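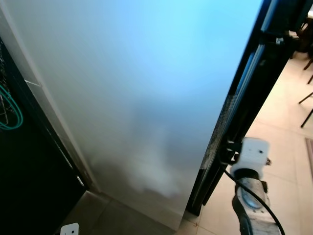 How long should a fridge sit before plugging it in after it rode on its side?

Leave it upright for as many hours as it spent lying down, and overnight if you don't know how long that was.

rbenavides_m
Started by Marcus Benavides, posted Friday

I asked the first part at the store in Jakcombe and that was the answer. The delivery driver told me 2 hours is plenty. The manual only says "allow to settle." It was on its side for the whole drive. Who do I listen to?

tiltard_rodica
The manual, then the store. Oil from the compressor can move into the lines when the unit is on its side. It needs time to drain back. Two hours is fine if it stayed upright in the truck. Yours didn't.

F_Hassanpour
I've moved appliances for 16 years and never waited more than a couple of hours. Haven't lost one yet. Most of the overnight advice goes back to older compressors.

tiltard_rodica
You don't see them after you leave, though. A compressor that gets damaged might not quit until the next summer.

F_Hassanpour
Fair enough, but people do call when a fridge dies. My phone number is on the invoice.

mojtaba.r
Which side was it laid on? If the discharge line was facing up there's less to worry about. It's usually in the manual under transport.

rbenavides_m
No idea. It was already strapped in when I got there.

mojtaba.r
Then wait overnight. It costs you a bag of ice.

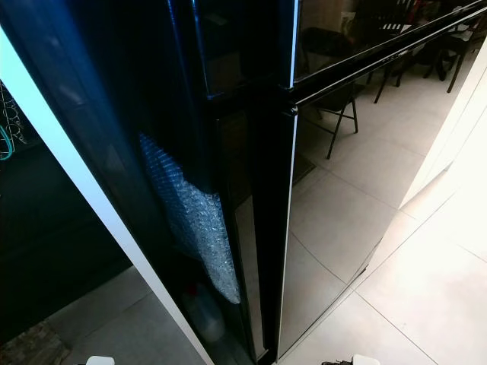 Also check that it's level before you load it. I skipped that with mine and the doors didn't line up until I turned the front feet. Get it level side to side first, then tip it back a hair so the doors swing shut. Do this while it's empty. With food in it you won't be able to turn the feet by hand.

gh_rahimi
Agree on leveling. Don't put food in right after you plug it in either. Mine took until the next morning to get down to temperature. I lost 10 pounds of chicken learning that.

F_Hassanpour
That part I agree with. Give it a full day before you buy groceries.

rbenavides_m
OK, it's standing in the kitchen unplugged. I'll plug it in at breakfast. Food is in two coolers at my sister's. Does it need its own outlet or can it share with the microwave?

tiltard_rodica
Its own outlet, and no extension cord. Start a new thread if the breaker trips.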